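Osari Bench Cell, two-arm
Drokinetti Automation > Benchtop > Handling > Osari

Order code: OS-2A
Availability: built to order, 30 working days
Page revised 2021-09-25

Overview

The Osari is a bench-height work cell with two arms, meant for light handling of short hoses, tubes and similar parts. It is sold to shops that want to find out which hand jobs can be moved to a machine at the present state of the equipment. Buyers looking for a general shop helper should read the section on limits before asking for a quote.

Work on the cell is split by difficulty. Picking up a rigid part from a clear surface is routine. Picking up a bent rubber part is harder, as its resting position changes each time it is put down and its opening seldom faces the same way twice. Passing a part from one gripper to the other is harder again. Pushing a hose over a fitting is outside the standard task set and is quoted separately.
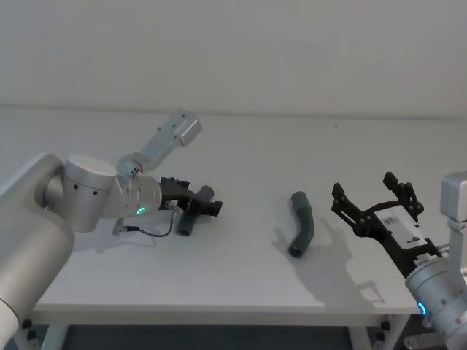 Grip force is set per task, in three steps. The low step is for thin-wall hose and will slip on anything oily. The middle step is the factory setting. The high step leaves marks on soft rubber and should be kept for hard plastic and metal. There is no automatic change between steps inside a task.

Parts range

Maximum part mass, one arm: 500 g
Maximum part mass, two arms: 1,000 g
Maximum part length: 30 cm
Surface: matte preferred; gloss black and clear parts need a trial
Shape: straight or with a single bend
Parts per pick area: one or two, not touching

Included

Two arms with grippers and wrist cabling
White bench, level adjusted at installation
Controller and stop button
Trastance task software, one seat
Two days of operator training on site

Not included

Guarding, part feeders, bins, compressed air. A risk assessment is the duty of the buyer and must be finished before the cell is switched to automatic.

Task software

Tasks are taught in Trastance by guiding the arms through the job and then correcting the points by hand. A simple pick and place takes an operator a morning. A handover from arm to arm takes longer, mostly spent on the moment when both grippers have the part and one must let go. We advise 100 consecutive cycles without a stop before a task is left on a shift.

Site report

Echeverría, a repair shop for farm pumps, has had a cell since March and uses it to sort cut hose before assembly. Josefina Zúñiga runs the bench there. Her notes, shortened:

"Straight pieces are fine and I leave it alone with those. Curved pieces it picks, but I still check which end is forward. A person is faster. I keep it for the end of the day, when the person would like to be doing something else."
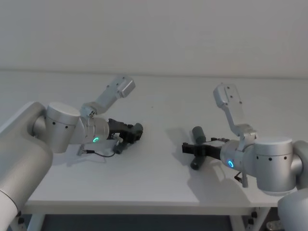
Cycle time depends on the part and on how far the wrist has to turn. We do not publish a single figure. Send sample parts and we will return a measured time for each, with the number of stops during the trial.

Limits

The cell does not untangle parts. It does not work from a full bin. It does not recover a part that has rolled off the bench; the task pauses and waits for an operator. We also receive requests for laundry folding, dish loading and kitchen cleanup. The Osari is not rated for wet work or for use in a home, and cloth is not a supported material. Our view is that single, well-defined shop chores can be handed over now, with supervision, and that household chores cannot.

Maintenance

Wipe gripper fingers weekly with a dry cloth. Check wrist cables for rubbing at each change of task. Replace finger pads as a pair. Do not use solvent on the bench top.

Ordering

Quote requests need part drawings or samples, the current hand time per part, and the floor space available. Spare finger pads and bench feet are listed under Osari Accessories.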